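Search this site Enter keywords Go

Renting a gripper by the month: what Clerna says you get

Kostberg wants to put its Clerna gripper in small offices and apartments, on a rental plan, starting in August. The company's product lead talked to us for an hour and was cheerful throughout. I was less so.

"It picks things up off the floor and it opens cabinets," the product lead said. "People pay for that." They would pay 259 dollars a month, with 14 days to send it back. I asked how often it drops something. "Less than it used to." I asked for a number and was told one was coming. 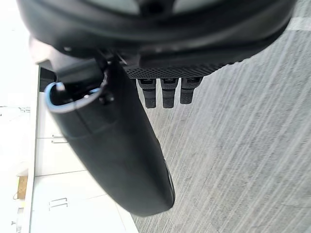
Carpet is the part I kept going back to. A thin item lying flat on short pile is hard for any fingers to get under, and the brochure shows only tile. "We've done about 2,000 picks on carpet," the product lead said. How many worked? "A good share." Thin cabinet handles got a similar answer -- they are "a focus."

Replacement fingers are not part of the rental. A set costs 61 dollars, and Kostberg would not say how long one lasts in daily use. "It depends on the home," I was told. Mine has a dog and a lot of grit.

I asked for a unit to keep for a month without a technician along. They said they would get back to me.

Related items
Wei arm kit: second look
Bustwood drops its setup fee
Floor robots and thick rugs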